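Projects > Packing aids review > Progress reports
Last updated: July

Progress report: the Trorkum starter kit
To: Felicja Lis
From: Otis Wojcik

Hi Felicja,

You asked for a proper write-up on the Trorkum kit before the next payment goes through, so I've tried to keep the swearing out of it. Short version: I like it more than I did last month, I still wouldn't buy the full set, and I need a decision from you on fingers (more on that further down).

The kit itself came to $1099, which covers the gripper, the mounting plate, two sets of fingers and a year of the Mokier software. Freight was another $93 and I've put that under sundries. The manual is decent up to the wiring chapter, then it seems to have been written by someone else in a hurry. Ama rewrote those pages for us, and her version is in the shared folder if the Landry people want it too.

Most of my time this month has gone into soft stuff. Boxes were easy and I won't bore you with them. Plastic bags are another matter! A bag has no real shape until you pick it up, and then it has a different one every time, so the software's idea of where the edges are is a bit of a guess. I've been having the gripper go for the gathered neck, where there's enough bunched-up plastic for the fingers to pinch. 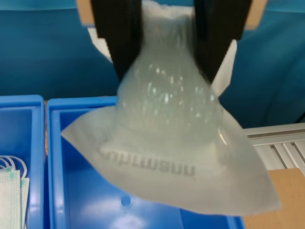 The other half of the problem is letting go. Thin plastic likes to cling to the fingers, and when it does the bag comes back up with the arm and you have to start over. Slowing the release down helped a lot. So did opening the fingers all the way, which the default settings don't do (I have no idea why, and Trorkum support didn't either, though they were very nice about it and got back to me the same afternoon).

Face masks are next. I expect the ear loops to be a pain, as they'll hook onto each other given half a chance, and I'd sooner find that out before we promise Landry anything.

A few gripes for the record. The software forgets its colour settings whenever you update it, and we've had 5 updates. The emergency stop cable is too short for a normal bench, so I bought a longer one. And the licence is tied to a single computer, so Ama and I have been taking turns like kids with a bike.

Now, the fingers. We can stay with the flat ones or spend a bit on the rubber-faced set. I'd go for the rubber, but only the one pair, and I can hold off until you've seen the budget. I've had 8 good long sessions on the flat ones and I think I know what they can and can't do by now.

If you're happy, I'll carry on with masks and send you the numbers when that's finished. Come by any time after 2 pm, the arm is usually running by then.

Otis

3 comments | 1 share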